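Ruscombe parcel collections

The Ruscombe office will take parcels for Willau until Thursday, 2/27/20. Each member may send up to 70 items. Huw Dafis has the forms, and they must be signed before anything is handed in.

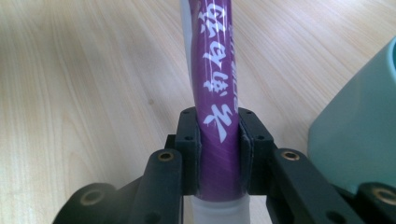
Postage goes up in May. Lettering on the outside, like the white Chinese characters down the purple tube, does not replace an address label in English. Labels are free from Ayman Karaki. Parcels left without one will stay at Ruscombe.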